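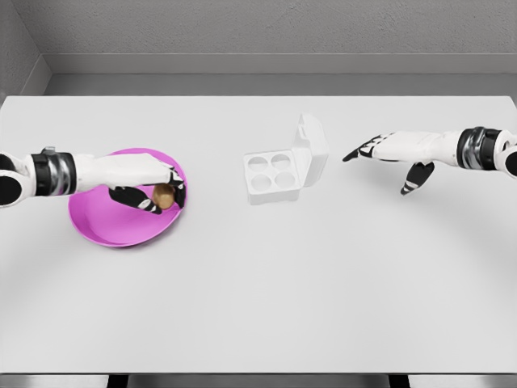

Fulvio Lo Presti replied:
The draft tableware policy for the Tustside dining hall does not address replacement costs. Section 6 states that all serving pieces shall be of one pattern, yet it names no supplier and sets no limit on price. I would ask that the wording be reviewed before the May meeting.

Dmytriv wrote:
The supplier is named in the appendix. Trasteria holds the contract for plates and bowls, and the price list is attached to it.

Fulvio Lo Presti replied:
Thank you. The appendix lists 70 place settings. It does not say who pays when a piece is chipped.

Nest Parri wrote:
Breakage is charged to the department that booked the hall. This has been the practice for many years and should be written into Section 6.

Flarker_2527 wrote:
I must object to a single pattern. Members with low vision have asked for plates in a strong color, as pale food on a pale plate is hard to make out. The policy as drafted would require white throughout.

Dmytriv wrote:
Mixed colors make storage and reordering more difficult. The request can be met by keeping a small number of colored plates at the service counter.

Flarker_2527 wrote:
That would oblige a member to ask for one at every meal. I do not consider it an equal arrangement.

Nest Parri wrote:
I agree with the last point. One strong color could be adopted for all plates, with bowls remaining white. Trasteria should be asked for a quotation on that basis.

Fulvio Lo Presti replied:
I have no objection to the color. My question on cost limits remains open.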